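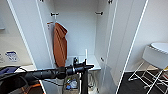

Tip 6: Give the towel one home

I hang ours on a peg inside the wardrobe, left wall, and leave it there. We tested this at Nullon – 15 cupboards, same robot, same policy, only the towel spot changed. With a fixed peg it needed up to 2 tries to grab the thing. With towels tossed on a shelf I gave up waiting!

Reto Sutter, who labeled all 2,369 clips, now does it at home too. Keep the hanging end gathered at the top – a flat fold gave our grasp model fits, and my kids too.

Bottles go in a bin under the shelf.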